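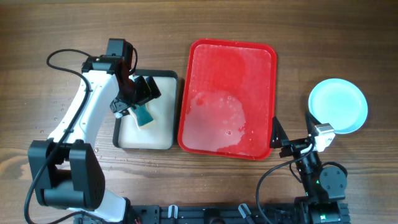 The red tray on the table, with a bit of liquid in it.

I've owned the Garnach dish rack for 11 months now, long enough to have stopped being polite about it, so I thought I'd finally sit down with a cup of tea and write the review I promised back in March.

First, a bit of background. Our kitchen is tiny. The counter to the left of the sink is the only counter we have, and for years it was home to a wire rack from my mother-in-law that left orange rust marks on everything it touched. When Kusum Malhotra from two doors down moved to a bigger place she swore by her Garnach and wouldn't leave it behind (I did ask!), so I ordered my own from Vavness. It came well packed, with the legs off and a small bag of rubber feet taped to the underside.

Putting it together took me one song and half of another. The legs click in, the cutlery caddy hooks over whichever side you like, and the drip spout swivels so it can empty into a sink on the left or the right. I can't tell you how pleased I was about that spout. Our old rack drained onto the windowsill.

How does it hold up? Very well, mostly. The dinner plates stand up straight, even the heavy stoneware ones my friend Piroska makes, and there's a wide gap at the back that takes a roasting pan on its edge. Bowls are a different story. The deep ones lean on each other and dry with a ring of water at the bottom, and I've taken to laying them over the caddy instead, where they look silly but dry nicely.

The coating is a soft grey colour and it has stayed that way, apart from one chip where I dropped a cast iron lid on it — my own fault entirely. I give the whole thing a scrub with vinegar every couple of weeks, as our water is hard and leaves a white film along the spout. If you skip that, the spout clogs. I've skipped it. You'll be mopping.

My one proper complaint is the feet. Two of them came off within the first month and went down behind the stove, where they remain. I wrote to Vavness and a very kind person named Roswitha mailed me a full new set at no charge, and those have stayed put with a dab of glue.

I looked at the Odia before buying, and it's a handsome thing, but it has no spout at all and you have to carry a full drip pan to the sink. With my wrists, no thank you. Four stars from me, and I'd give it the fifth if they sorted out the bowls.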